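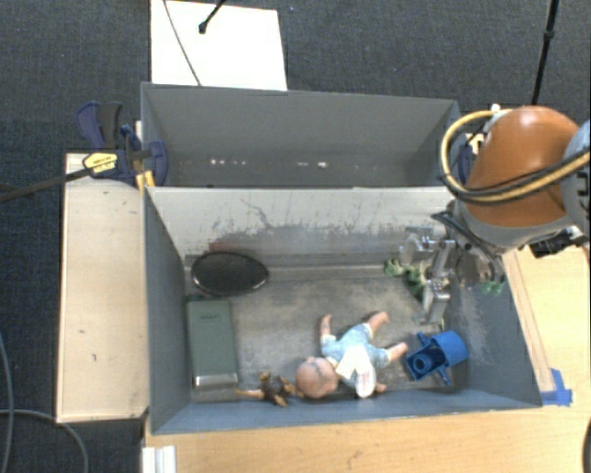
Ondari Pendant Review

I bought the Ondari pendant in February from the Jondness store downtown, after trying on 14 others over two visits. It is a small oval of pale green tourmaline in a plain yellow gold bezel, on an 18-inch chain. I have worn it most days for five months.

The stone is the best part. It has good color in daylight and goes a little gray under office lights, as pale tourmaline tends to. The bezel sits low, so it doesn't catch on sweaters or scarves. The back is open and easy to clean with a soft toothbrush and dish soap.

The chain is less impressive. It is thin for the weight of the pendant and it kinks near the clasp. Mine needed a new jump ring after the first month. Javiera Salinas at the store's repair counter did it while I waited and didn't charge me, but I would have liked a stronger one from the start.

The clasp is a small spring ring. If you have trouble with those, ask for a lobster clasp when you order. Jondness adds $26 for the change and it takes a week.

I also looked at the Suneck version, which has a similar stone in a four-prong setting. It shows more of the tourmaline and costs $100 less, but two of the prongs felt rough against my finger and the gold is a lower karat.

The box is cardboard with a foam insert – fine for a drawer, not much of a gift box. Matching earrings are sold separately. I haven't tried them.

Four stars. I would buy the pendant again and put it on a different chain.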